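**Play kitchen: what stays out?**

**ltuli_home**
Clearing out the kids' play corner. I want a small set that stays on the table and the rest boxed up. 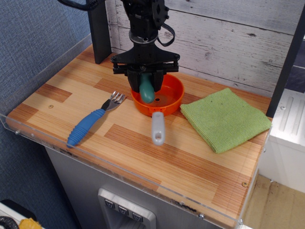 The box is going to my sister in June, so I have time to get it right. Is a real fork okay with toy pans?

**Assunta8**
I'd keep the fork. Mine learned to set a table with one. The fat blue handle with ridges looks easy to hold. 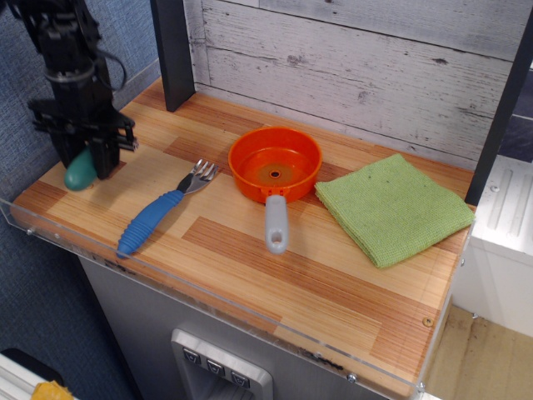

Storage is where I'd spend the effort. We hang everything on low hooks. Your orange pan has a hole in the handle, so it could go up too.

**karabo_r**
Disagree about hooks. Ours fell down twice. Use a shallow tray.

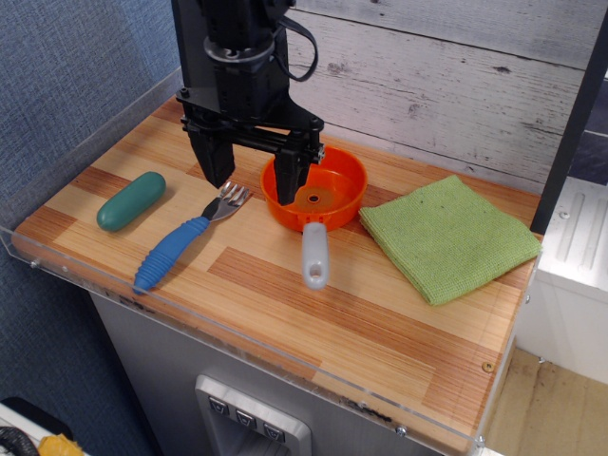

Cloths are the other thing people forget. One is plenty. I'd keep the light green towel folded next to the pan like that.

**Assunta8**
Screw the hooks in and they stay up.

**ltuli_home**
Trying the tray first.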